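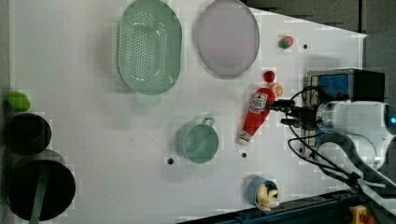

Ketchup, a mug, and a banana in a cup. Ham kitchen, June.

The Ham Kitchen Gallery

Welcome to the page for people who like to look at other people's crockery. Ham is the kitchen on the ground floor, the one with the good light and the bad drawer. Zhuoran Jiang and I look after it, meaning that I move things and Zhuoran moves them back. My folder holds 1,406 pictures, a good many of them of my thumb, and the gallery is growing at the speed you would expect from that.

Captions run to a line or two. When I had more to say than that, I said it anyway.

On the ketchup
Red bottle, white cap, tomato on the label in case of doubt. Ketchup has no fixed address in Ham. I hold that it lives with the sauces, and Zhuoran holds that it lives wherever it was last needed, so in practice it lives on the table. It is lying down here, a position I have come to think of as its natural one. Standing it on its cap was tried in the spring and ended with a noise.

On the banana
A banana in a small blue cup, peeled, and rather more banana than cup. I have nothing against it. A cup is a perfectly good bowl for somebody who doesn't want to wash a bowl. They will now be washing a cup.

On mint green
I never set out to own a mint-green kitchen. I bought a mug. Then the colander came along in a pale version of much the same color, and after that I started noticing mint green in stores, and you know how that goes. The two don't match exactly. I tell visitors they are "related." Zhuoran says they look like the same paint at two different stages of regret.

The colander is oval, and I'll defend that to anyone. A round colander takes up the whole sink and rolls when dropped. An oval one leaves room for a plate and only wobbles.

On the lavender question
The big oval plate is lavender-gray. I call it lavender when I'm pleased with it and gray when it has to go back in the cupboard, where it fits on exactly one shelf, at one angle, after everything else has been taken out. It holds a roast chicken nicely. It also holds three grapes nicely, if you want the grapes to look abandoned.

On fruit
The strawberry, the tomato and the slice of orange have ended up in the same neighborhood, with the lime off on the other side of the table by itself. Yes, I'm counting the tomato as fruit. We had that conversation in Ham already. It lasted most of a lunch, and a person who shall remain Zhuoran left the room to look it up and came back with a sandwich.

The orange is down to a single slice. I like an orange best at this point, when you can see the segments and all the peeling is someone else's past.

On black pots
Two of them, one smaller and one larger, keeping to the left. Every kitchen has a dark corner where the pots gather and Ham's travels around with them. They are the hardest-working things we have and the least photogenic, so they tend to turn up at the side of pictures of something else. I considered giving them a page of their own. Then I looked at how many pictures of pots I would have to sort, and considered it a little less.

On the white table
People ask about the table more than anything on it. It is white, it shows everything, and it has a few small dark holes in the top. I have lost crumbs to them that I never expect to see again. A tablecloth would cover them, and a tablecloth has been suggested by my mother 19 times. I like the holes. They give you something to line a mug up against when you are waiting for the kettle.

House notes
The kitchen is shared and so are its habits. If you borrow the colander, rinse it from the back, where the bits hide. Mugs go handle outward on the second shelf. The bad drawer opens if you lift as you pull, and if it doesn't, whatever you wanted is probably on the table. Fruit may be eaten by anyone, apart from the lime, which I have plans for.

I'm adding to the gallery as I get through the folder, mostly after dinner and mostly slowly. If you recognize your own cup on this page, it is in Ham, it is being used, and you can have it back once I've found it a replacement in a better green.

Pictures and captions: Xiaoqing Guo
Corrections to the captions: Zhuoran Jiang, mostly ignored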